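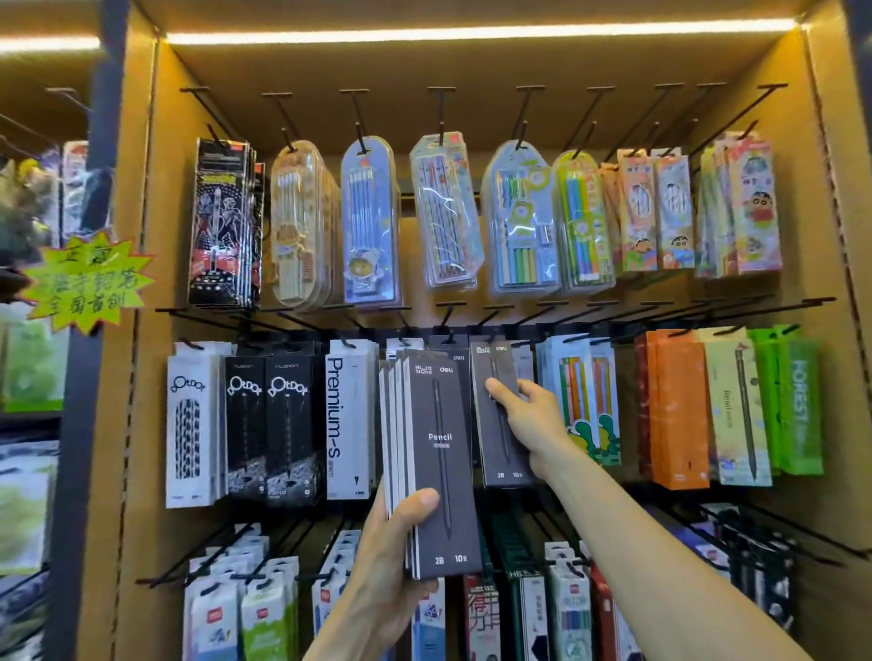 Lornitz Web and Catalog Team

Small shops should stop hiding their search box

Feb 13, 2019

I work with online catalogs for small sellers, and before this I was many years only a customer of them. From both sides I came to the same opinion, and my colleagues do not all share it. I think that a small shop on the internet should put its search box in the most visible place of the page, make it big, and then spend real money on what happens after somebody types a word in it.

At the moment the fashion is going in the other direction. You open the page of a shop and you see one very large photo, a sentence about passion, and a button that says "Discover." The search is a small gray magnifying glass in the corner, between the heart and the shopping bag. On the phone it is inside the menu, so you must first guess that it exists. I have asked designers why they do it like this. The answer is usually that a search box looks old, or that it looks like a warehouse. But a shop is a kind of warehouse, and I do not see the shame in it.

Last June I needed a replacement hinge for a kitchen cabinet. I went first to Fundarar, which is a directory of small hardware sellers and has 1348 shops in its list. The directory itself is good. It is plain, it loads fast, and every shop has its opening hours and its web address. The trouble started when I followed the links. In the first shop I could browse by "Room" and by "Mood." I do not know what is the mood of a hinge. In the second one I found the magnifying glass, typed "hinge," and received 106 results, of which the first page was door mats. The third shop had no search at all, only a letter from the owner about his grandfather. I bought the hinge at the end from a very big company, as most people do, and I was a little ashamed of it, because I write articles like this one.

People who defend browsing tell me that the customer of a small shop wants to be surprised. He comes to look around, and if you give him a search box he will find his one thing and leave. I have heard this argument at Jaiswal, where I worked for two years on the catalog, and I take it seriously. It is true for gifts, for clothes, maybe for books. It is not true for a printer cartridge, a pump seal or a bag of screws. A person who needs such a thing already knows its name, and if you make him walk through your beautiful rooms, he becomes tired and angry. He will also leave, only without buying.

There is a second argument, which is about money, and here I have less confidence. A good search is not cheap. The box itself costs nothing, every shop program has it included. What costs is the work behind the box. Somebody has to write that "couch" and "sofa" are the same. Somebody has to decide what happens with a spelling mistake, and with the plural, and with the customer who types the part number without the hyphen. At Wano, a shop for sewing machine parts, they gave this work to one employee for 20 minutes every morning. She reads the list of searches from yesterday that found nothing, and she repairs them. This is their whole method. I like it very much because it needs no new software and no consultant (I am sometimes the consultant, so I say this against my own interest).

That list of failed searches is in my opinion the most useful page in the whole administration panel, and most owners I meet have never opened it. They look every day at the number of visitors. They can tell you from which country the visitors came and on which kind of phone. But the visitors were writing to them in plain words what they wanted to buy, and these letters stayed closed. When I show the list to an owner for the first time, usually he is silent and then he says, "But we have this." Yes, you have it. It is called something else in your catalog.

I should admit where my idea becomes weak. If your shop sells 15 kinds of honey, you do not need any search, put all of them on one page and be happy. Also I know that names of products are a difficult matter in a shop that sells in more languages, and I do not have a good solution for this. I have seen translated catalogs where the filter for "light" mixed the lamps with the things that do not weigh much.

Still, for the ordinary seller with many small useful items, I would move the box to the middle this week. Remove the big photo, or make it half as high. Write inside the box a real example from your own stock, for instance "M6 washer" - the word "Search" alone tells very little. Then open the list of failed searches and read it from top to bottom before you pay anybody for a new design.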